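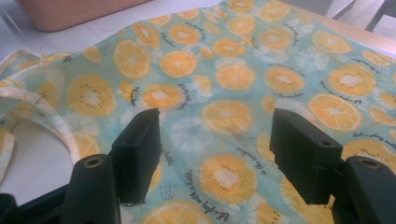
생활소품 정리수납 실습 9주차 배부자료
얇은 천 제품 다루기: 가방, 보자기, 바구니 주변 정리

출석 먼저 부르고 바로 시작합니다. 지난주 못 끝낸 옷걸이 부분은 건너뜀. 시험 범위에도 안 들어가요.

0. 오늘 할 것
얇은 천 펴기 / 무늬 보고 방향 잡기 / 접기 / 바구니에 넣는 순서
쉬는 시간은 2번 끝나고. 늦게 오신 분은 옆 사람 것 보고 따라오세요.

1. 얇은 천의 성질
두께가 없음 → 주름이 잘 잡히고, 접은 선이 금방 흐트러짐. 밑이 살짝 비치는 천은 겹친 부분이 더 진하게 보임. 이걸로 안쪽에 접혀 들어간 데를 찾을 수 있어요. 흰 판이나 흰 상판 위에서 작업하면 훨씬 잘 보임. 짙은 색 탁자밖에 없으면 흰 종이라도 깔 것.
미끄러운 것도 문제. 한쪽을 당기면 반대쪽이 따라옴. 그래서 당기지 말고 가운데서 바깥으로 쓸어 펴기. 손바닥 말고 손 옆날로.
잔주름은 그냥 둬도 됨. 접는 선에 걸리는 주름만 펴면 됩니다. 다림질은 이 과목에서 안 다룸 (세탁 수업 자료 참고).

필기할 것: 굵은 주름 = 천이 틀어져 있다는 표시. 잔주름 = 천 성질. 이 둘 구분하는 문제 작년에 나왔음.

2. 무늬 있는 천
과일 단면, 해바라기, 동그라미처럼 둥근 무늬는 위아래가 없어서 방향 잡기가 어려움. 줄무늬나 체크는 선에 맞추면 되는데 둥근 건 기준이 없죠. 이럴 땐 무늬를 보지 말고 가장자리와 박음질선을 볼것.
무늬가 크고 촘촘할수록 주름이 눈에 안 띔. 편해 보이지만 초보자는 주름을 못 보고 그대로 접어버립니다. 눈으로만 확인하지 말고 한 번 쓸어보기.
바탕이 연한 색이면 바탕 부분만 따라가며 보세요. 연두, 민트, 하늘색 계열은 접힌 그늘이 잘 드러납니다.
무늬끼리 맞춰 접으려는 분들 계신데 가방은 그럴 필요 없어요. 시간만 감.

(10분 쉼)

3. 손잡이 달린 천가방
순서대로:
가) 속을 비운다. 안주머니 꼭 확인. 영수증, 머리끈 제일 많이 나옴.
나) 판 위에 납작하게 눕힌다. 손잡이는 몸 쪽.
다) 양쪽 옆선을 잡고 가로로 한 번만 가볍게 편다.
라) 밑바닥 모서리가 안으로 말려 있으면 꺼낸다.
마) 손잡이 두 개를 겹쳐 가방 위로 올린다. 꼬인 것 풀고.
바) 세로로 3등분, 양옆을 가운데로.
사) 밑에서부터 두 번 접어 올림. 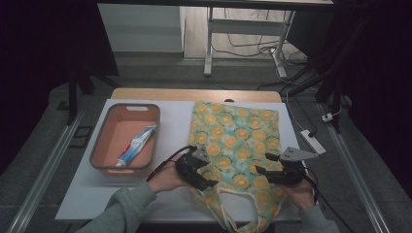 마)에서 제일 많이 틀립니다. 손잡이를 탁자 밖으로 늘어뜨린 채 접기 시작하면 나중에 옷이나 의자에 걸려서 다 풀려요. 접기 직전에 올리면 됨. 눕힐 때부터 올려둘 필요는 없고요.
양손은 같이 움직일 것. 한 손만 쓰면 반대쪽 모서리가 돌아감. 왼손으로 누르고 오른손으로 접는 방식도 되긴 하는데 얇은 천은 누른 자리에 주름이 생겨서 권하지 않습니다.
손잡이가 긴 어깨형은 마)를 두 번에 나눠서. 한 번 반으로 접어 올린 다음 옆으로 눕힘.

4. 바구니
손잡이 구멍 있는 네모 바구니 기준. 구멍은 들 때만 쓰는 게 아니라 앞뒤 정하는 기준이 됩니다. 구멍 있는 벽을 앞으로 놓고 자기 쪽으로 당겨 쓰기.
치약 같은 튜브류와 천을 한 바구니에 넣을 때:
튜브 먼저, 벽에 붙여서. 대각선으로 누워 있으면 남는 자리가 전부 세모가 돼서 접은 가방이 안 들어감. 뚜껑은 잠겼는지 손으로 돌려 확인. 샌 치약은 얇은 천에 묻으면 자국이 오래 갑니다.
천은 세워서. 쌓으면 밑에 것 꺼낼 때 위에 것이 다 무너짐.
접은 선이 위로 오게. 벌어진 쪽이 위면 먼지도 들어가고 꺼낼 때 풀림.

바구니가 작업판 위에 같이 있으면 접을 공간이 줄어드는데 치우지는 마세요. 옆으로만 밀기. 바닥에 내려놓으면 허리를 계속 숙이게 됩니다. 오른손잡이는 왼쪽에 두는 편이 나음. 접는 쪽 팔이 안 부딪힘.

5. 바닥, 탁자 주변
실습 전에 전선 먼저 보기. 멀티탭이 통로 쪽에 나와 있으면 탁자 옆으로 붙이고, 선은 밟지 않게. 탁자 위에는 오늘 쓸 것만. 가방이랑 겉옷은 뒤쪽에 둘것.

6. 자주 나오는 질문
크기가 다른 가방이 섞여 있으면? → 제일 큰 것 말고 바구니 높이에 맞춤. 접는 횟수로 조절.
접은 뒤 고무줄로 묶어도 되나? → 자국 남음. 손잡이로 한 바퀴 감는 건 괜찮음.
돌돌 마는 건? → 여행용이면 가능. 세워 두는 수납에는 안 맞음.

과제
집에 있는 천가방 하나 골라서 3번 순서대로 접고, 막힌 단계 기호와 이유를 반 쪽 분량으로. 사진 안 붙여도 됨. 교재 102쪽 그림이랑 순서가 조금 다른데 이 자료 기준으로 하세요.
다음 주는 수건. 교재 67쪽까지 복습해 오기, 자기 수건 한 장 지참.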